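The Allowance Summit

My daughter opened negotiations on a Tuesday, over breakfast, with a spreadsheet.

She is nine. The spreadsheet had been made with the help of her friend across the street, who is ten and who, I'm told, already gets seven dollars a week "for basically existing." My daughter gets five, when I remember, and I had not remembered since July. This was the first line of the spreadsheet. It was in red.

I'd like to say I handled it well. I said we would talk about it after school, which every child in the world correctly hears as no, and then I spent the morning on the phone asking other parents what on earth they do about money.

Vibeke Overgaard has three kids and a system. I had been warned about the system. It involves jars, and the jars have rules, and one of the rules is that nobody may borrow from a sibling's jar without a witness. "It was meant to be simple," she told me. "Then the middle one started charging interest." The middle one is eight. He lent his sister money for a glitter pen and she was still paying it off when school let out.

Overgaard pays by age, with no chores attached. Her argument is that kids should clear the table because they live in the house and ate at the table. Money is a separate lesson, like swimming. You give them some, you let them go under a little, and you stand close by.

Erasto Mollel thinks this is lovely and would never work on his sons. In the Mollel household there is a price list on the refrigerator. Trash is worth something, the dishwasher is worth something more, and the cat's litter box is the luxury tier. For one glorious month, he says, the house was spotless. Then the older boy saved up enough for the game he wanted and retired.

"I asked him to take out the trash and he said he was all set, thanks," Mollel said. "Very polite. He'd made his money."

The price list is still up. It has been amended in three colors of marker, and there is now a section of jobs marked FREE, which both boys regard as an outrage against the working man.

I found all of this comforting. I'd assumed that other families had settled the allowance question years ago, probably at a meeting I missed, and that I was the only one digging through coat pockets on a Friday night for something smaller than a twenty. Everyone I spoke to was making it up. Several had made it up twice.

Ladan Ebrahimi, who raised two girls and now has a grandson to practice on, says the amount hardly matters. What matters is that it turns up on time. Her own father paid her every Saturday morning, in coins, and made a small ceremony of it. When he lost his job the coins got fewer but the ceremony stayed exactly the same. She was grown up before she understood what that must have cost him.

I wrote that down and then looked at my calendar, where I had failed to write "allowance" for the whole of August.
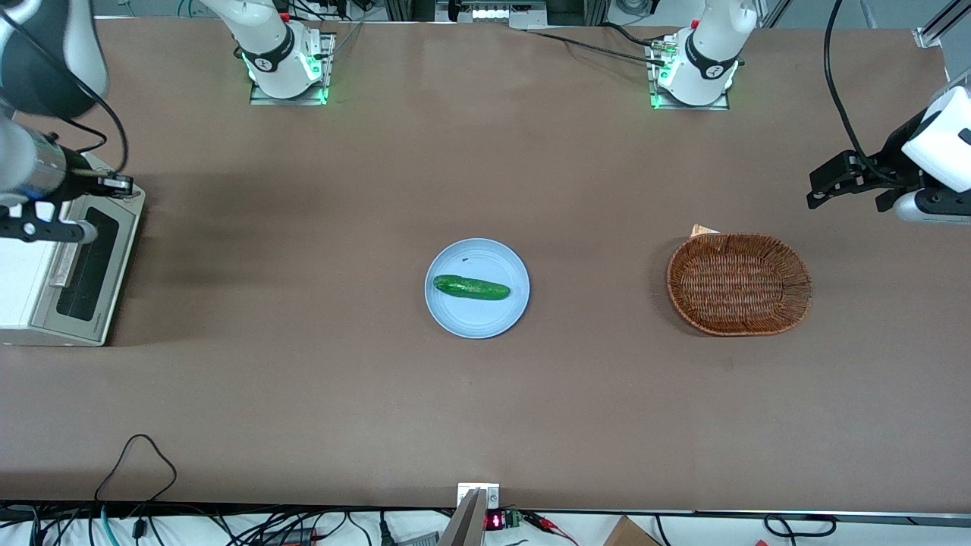
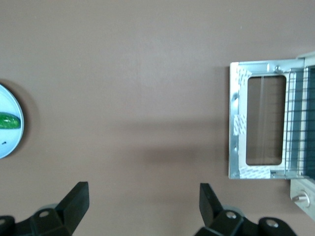
The harder question is what they're allowed to do with it. It's easy to say that the money is theirs. It's less easy when you're standing in a store while theirs is about to become a rubber chicken.

Chie Hamada has a forty-eight-hour rule, or did. Her son had to wait two days before buying anything that cost more than a week's allowance. He used the two days to build a case. He made drawings. By the time the waiting period was over he wanted the thing so badly that he'd have sold the couch, and Hamada herself had been talked into thinking they needed it. The thing was a fog machine. They live in an apartment.

She dropped the rule. These days she lets him buy what he likes and keeps her face very still. He has since bought a number of terrible objects, regretted most of them by dinner, and come, entirely on his own, to the opinion that stuff from the checkout aisle is a trap. She'd been telling him so since he could sit up in the cart.

Then there's the saving. I had a passbook as a kid, from a bank that has since become a place to buy smoothies, and I can remember the stamp coming down on the page. My daughter finds this story about as gripping as I found my mother's story about ice delivery. She wanted to know if the bank had an app. I said the bank had a bowl of lollipops. She conceded that this was something.

Hamada's son keeps his savings in a sock. The Mollel boys have proper accounts and check the balance the way some men check the score. Overgaard's oldest, who is thirteen, has put away $789 and will not tell anyone what it's for, which has begun to worry her mother more than the glitter pen ever did.

So we sat down after school, as promised. I had notes. My daughter had a revised spreadsheet with a second tab. She asked for eight dollars and back pay. I offered six and a fresh start. She said a fresh start was when the person who owed the money wanted everyone to forget about it, and I had to get up and look in the refrigerator for a while.

We settled at seven, paid on Saturdays, with the back pay coming to forty dollars, a figure I haven't checked and don't intend to. Making the bed is free. Raking is open to offers. If I'm late, I owe an extra quarter for each day, a clause I agreed to because I was tired and she was holding the pen.

The first Saturday, I paid at breakfast, in coins, with a bit of ceremony. She counted them and asked if I had it in bills.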